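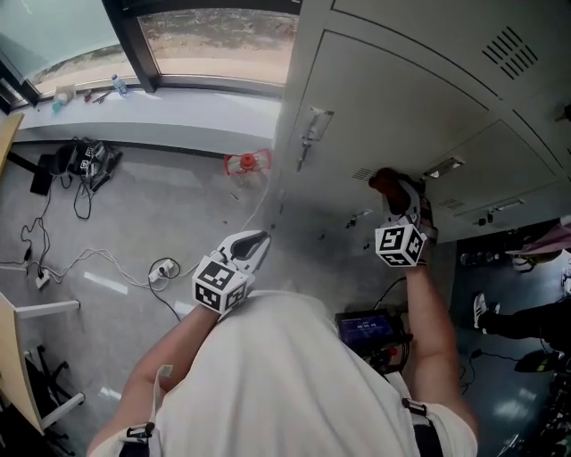

Metal lockers are the best cheap storage I've ever owned, and I'm going to tell you how I clean them up, because a used one almost always arrives looking sad. Mine are the plain light gray kind, the ones you remember from every gym and break room. What people forget when they start wiping is all the little stuff on the front. There's a grille of diagonal slots up in the corner, smaller vents lower down, silver handles, and a seam between every pair of doors. The big flat panels take no time at all. The slots and seams will eat your afternoon if you don't have a plan for them, so most of this page is about slots and seams!

I do this every April, when the sand starts getting into everything, and I've settled on an order that works for me. Feel free to shuffle it.

What you'll need

A vacuum with a soft brush end
An old toothbrush, plus a narrow paintbrush if you have one
2 buckets
Dish soap, the ordinary kind
Baking soda
Microfiber cloths (I go through 6 on a bad locker)
Wooden skewers or cotton swabs
A drop of light machine oil
Something to kneel on

Step 1: Empty it, all of it

Yes, the top shelf too. I used to clean around my stuff and it was silly, I'd end up with soapy paint cans and a clean stripe down the middle. Take everything out and put it on an old sheet. If several people share the locker, give them some warning. My neighbor Wojciech Kurek once lost a perfectly good set of drill bits because I tossed a box marked "junk" that turned out to be his idea of a joke.

Check the hooks and the shelf edges while you're in there. Thin sheet metal can have a nasty raw edge, and you want to find it with your eyes and not your knuckles.

Step 2: Vacuum before anything gets wet

Dust plus water makes paste, and paste inside a vent is miserable. Run the brush end over the top of the cabinet first (go on, look up there, it's horrifying), then down the front, then across each vent from the outside. Now open the door and do the same vents from the inside. You'll get a surprising amount the second time. Finish with the floor of the locker and the strip of room floor right along the base.

Step 3: Wash the big panels

Warm water, a small squirt of dish soap, cloth wrung out until it barely drips. Work from the top down and dry each door before you move to the next one. I tried letting a whole row air dry one year and had water spots until summer.

Don't bother with anything abrasive on the paint. A scrubby pad will take the shine off and you'll see the dull patch every time the light hits it. I have one door like that, entirely my own fault.

Step 4: Scuffs, tape and mystery marks

The bottom doors get the worst of it, from shoes and brooms and whatever gets rolled past. For black scuffs I use baking soda mixed with enough water to make it spreadable, rubbed on gently with a damp cloth, then wiped off with a clean one. Try it somewhere low and out of the way first.

Old tape is another story. Warm it with a hair dryer, peel slowly, then go after the leftover gum with a little cooking oil on a cotton swab. Let it sit for 16 minutes, or however long your coffee takes, and it should roll off under your thumb. Wash the spot again afterward or it'll collect dust like crazy.

Step 5: Vents and seams

OK, the fiddly part. Dip the toothbrush in the soapy water, shake it nearly dry, and brush along the slots, following their slant. Going across them just packs the dirt into the ends. For whatever's left, wrap a thin cloth over a skewer and run it through each slot. My friend Stanisława Brzozowska swears by pipe cleaners for this and she may be right, I just never have any in the house.

Seams are easier with the door open. Wipe the edge of the door, then the frame it closes against, then the hinge side. Dry all of it well. Bare metal along a chipped edge will rust if you leave it damp, and I like to leave the doors standing open for an hour or so afterward.

Step 6: Handles and latches

Plain soapy water gets the fingerprints off, and a dry cloth brings the shine back. Use the toothbrush around the plate where the handle meets the door. Then work the latch a few times. If it's gritty, brush it out, add one drop of oil, and work it again. One drop! I once used a big squirt and had an oily trail down the front of a freshly washed door.

Step 7: Put it back better

Heavy things on the bottom, every time. A tall cabinet with paint cans up top and nothing below is a tippy cabinet, and if there are kids around I'd bolt it to the wall as well. Keep the inside of the vents clear, too, especially if you store shoes or rags in there.

I line the shelves with leftover vinyl flooring cut to size. It wipes clean and it stops jars from clanking. Bartosz Szczepańska, who gave me the idea, uses cork, but I found cork holds on to crumbs.

Between big cleanings I just run a dry cloth over the handles and vacuum along the base when I'm doing the floor anyway. If you've got a locker with rust already bubbling under the paint, that's a sanding and repainting job, and I'll write that one up once I've finished the ugly green one in my garage.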